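# Grip Fault Week: Gallery and Ramblings

Hi all, I promised Urmila Gautam I'd put the table work up here along with the story of the gripper that wouldn't let go, so this page is pictures plus a lot of talking. If you only came for the fault number, it's 1887 and it's further down.

Quick setup for anyone who hasn't been following along. I run the household tasks at Nitberg, which means cloth and dishes on a white table, day in and day out. The arm is a Heitmann, the gripper is a Tundorik with two fingers, and there's a small camera down by the wrist so the policy gets a close look at whatever it's about to grab. I love this camera. It's also how I end up with endless shots of two dark fingers and a bit of tabletop, and I keep way too many of them.

So, the fault! We'd had the gripper on for a couple of weeks and it was lovely, soft on fabric, decent on hard plastic. Then one morning it closed on the corner of a towel, the arm started its lift, and when it came time to open, the fingers just stayed shut. The arm had no idea. It went on to the next step of its plan with the towel still clamped in there and swept it straight across the table toward me. I hit the stop. Nothing broke, unless you count my opinion of the status light, which was green the entire time.

I power cycled everything (of course I did) and it ran fine until after lunch. Then it did it again. By the end of the week my notebook had 17 of these in it, and the spacing made no sense to me at all. Some came back to back, and then there'd be a whole afternoon of perfect behavior while I stood there with my hand over the button like a game show contestant.

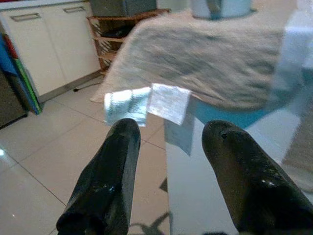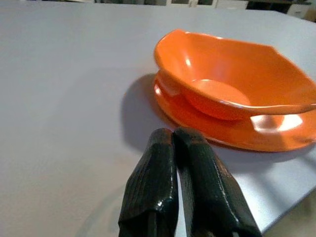 *Wrist camera, cloth and dishes. First one has the fingers apart with the two small whitish fabric pieces at the tips; second one has them nearly touching, just short of the orange saucer.*

OK, back to the trouble. My first theory was the fabric. I figured threads were working their way into the finger joints, so I took the fingers off, cleaned them, found a bit of fuzz, felt very clever and put them back. Two hours later it was stuck again, on a plastic bowl. So much for fuzz.

My second theory was heat, and I'm a little embarrassed by how long I hung on to that one. I had a desk fan pointed at the gripper for most of a day. It made the cloth jobs a complete mess (a fan, pointed at cloth, yes, I know) and the fault showed up anyway.

Urmila is the one who asked to see the raw log off the gripper itself. I'd only been reading the arm's log, where everything looked peachy: open command sent, open command acknowledged, carry on. The gripper's own log had a line in it every single time the fingers stuck:

`1887 HOST TIMEOUT, HOLD LAST`

The gripper expects to hear from the controller at least every 300 milliseconds. If it doesn't, it decides the host has gone away and holds whatever it was doing. If it was squeezing, it keeps squeezing. I get why somebody would design it that way, you don't want to drop a full mug on the floor over one late message. But it also meant that every open command arriving after the timeout got a polite "received" and was then thrown in the trash. The arm took "received" to mean "done" and off it went.

And why was the message late? My fault, sadly. I'd turned on full-resolution recording from the wrist camera, and it was sharing a network switch with the gripper. Whenever the disk on the recording machine got busy, the traffic backed up and the gripper's messages sat in line behind my precious pictures. That explains the weird spacing too: the good afternoons were the ones when I'd forgotten to hit record.

## The part that bugged me

A stuck towel is annoying. What bugged me was the recovery. After a timeout the gripper wants a reset, and when I sent the reset it went and carried out the last thing it had been asked to do before the hold. For us that was usually "close." So picture me leaning in to free a towel, tapping reset on the tablet with my other hand, and the fingers snapping down right next to my thumb. It caught the edge of my glove and I said something I won't type here.

No injury, but it went in the incident book, and we stopped all table work until we had a proper fix. Urmila wrote to the Tundorik people that same afternoon. They could reproduce it, and they're sending us new firmware that clears the old command on reset. It's supposed to land in July. I'll believe it when I've run it on my own table.

## What we changed

- The gripper has its own cable straight to the controller. No switch, no camera traffic, no sharing.
- The arm checks the real finger position before it moves on. If it asked for open and the fingers aren't open, it stops and beeps. (The beep is horrible. I picked it.)
- Fault 1887 now cuts the arm's motion and turns the status light red.
- Hands stay out until the gripper power is off at the wall. We keep a plastic wedge by the table for prying things loose after that.
- Recording is back down to half resolution until I sort out the disk.

We've had four full days of cloth and dishes since then without a single hold. I did pull the gripper cable on purpose in the middle of a lift to see what would happen, and the arm stopped, the light went red and the horrible beep did its thing. I was so happy I did it twice more!

One thing I still don't love: the position check adds a little pause before every release, and on the cloth jobs you can see the arm sort of hesitate. Urmila thinks we can shorten the wait once the new firmware is in. I'd like to leave it alone for a while, my thumb and I have discussed it.

A few people asked whether the older gripper has the same problem. I don't know yet. It's over at the Wikthorpe site, and they've been told to look for 1887 in the gripper's own log, with the arm log set aside for now. If you're running one of these with a camera on the same switch, please go check yours too, and write to me if you find that line. I'll add whatever comes in to the bottom of this page.

*Posted Jun 16, 2023*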